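Maximiliano Sotomayor
2025-11-23

I spent most of this month moving my aunt's recipe collection onto a computer. A few people asked how I did it, so I'm putting it in a thread.

The recipes belonged to Visitación Sotomayor, my father's sister. She cooked for a boarding house in Plondton and wrote on whatever paper she had. Envelopes, feed receipts, the backs of calendars. My cousin had all of it in 12 shoeboxes.

First job was sorting. I made three piles: full recipes, partial recipes, and things that weren't recipes. The third pile was the biggest. Bus times, a list of people who owed her eggs, a letter to the gas company she never mailed.

Total pieces of paper: 2,648. Full recipes: 400. I thought there would be more.

Her handwriting was fine until she got in a hurry. Then "t" and "l" look the same and the numbers go bad. I still can't tell if one cake takes 1 cup of oil or 7 tablespoons. I'll have to bake it.

She didn't write oven temperatures for most things. She wrote "medium" or "Manee's oven, less." Manee Phromma lived across the hall and is still in Plondton, so I called her. Her oven ran hot. She said to take medium as 350 and check early.

Scanning: I used a flatbed at 300 dpi. That was plenty. I tried a higher setting for the pencil ones and the files got huge and were no easier to read. Turning up the contrast afterward helped more.

Typing took the longest. I don't trust text recognition on handwriting like hers. It turned "lard" into "land" every time. I typed them all myself, a few each night after dinner.

File names: main ingredient first, then the dish, then the box number. So "beans-with-squash-04." Don't name them by date. Hardly any of hers had dates.
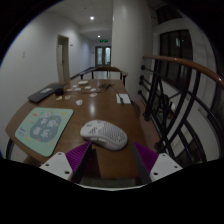 I kept her wording even when it was odd. "Cook until it stops arguing" is an onion instruction and I left it in. If I had to guess at a word I put it in brackets.

Duplicates: she wrote the rice pudding down nine times, all different. I kept all nine. Maite Palacios told me to pick the best one and drop the rest, but the sugar goes down as the years go on and I wanted that to show.

The paper went back in the boxes, in folders this time. No tape, no staples. Pull the rubber bands off if you find any, they stick to everything.

Next is printing a copy for each of the cousins. Anselmo Toledo wants his in large type. If anyone has used a spiral binding that lies flat on a counter, tell me which one.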